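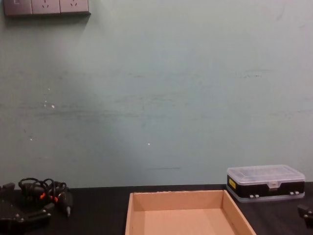
Scuffed wall and dark tabletop.

Questions about the Bandesdale plant expansion

What has been announced?
Gravberg says it will add a second production line at Bandesdale, where it makes pumps and small motors. The company puts the number of new jobs at 739. Its last annual statement gave a total workforce of 2,252, so this would be a large jump for a firm that froze hiring only last spring.

Are those all new jobs?
We doubt it. The figure includes people moving over from the Ragab warehouse, and Gravberg hasn't said how many. We've asked twice. Until we get an answer we'd treat 739 as a ceiling.

When does hiring start?
"From May" is the official wording. It doesn't say how many people will be taken on in May, or whether they'll be permanent staff or agency workers. The first adverts we saw were all for temporary contracts.

Who is in charge?
Imke Wiegand took over as head of operations when the expansion was approved. Rüdiger Kramer, who ran the plant before her, stays on as an adviser. What an adviser does there has not been explained to anyone we've spoken to.

Will there be a night shift?
Gravberg calls it "an option". The shift plan handed to supervisors already has one, starting at 8 in the evening, so draw your own conclusions.

Is public money involved?
Yes, as a grant towards the access road and relief on business rates. The terms haven't been published. We don't know if any of it has to be paid back should the jobs fail to appear, and that seems to us the first thing a council ought to tell people.

I heard the whole project is being run on Trello. Is that true?
The hiring team keeps its list of vacancies there, we're told. It isn't open to the public and we haven't seen it.

Didn't they promise this before?
They did. The earlier plan was for a paint shop and nearly 2 years of work for local builders. The ground was cleared and then everything went quiet. Gravberg blames weak orders.

Should I apply?
If you need the work, by all means. Ask for the contract length and shift pattern in writing before you hand in notice anywhere else.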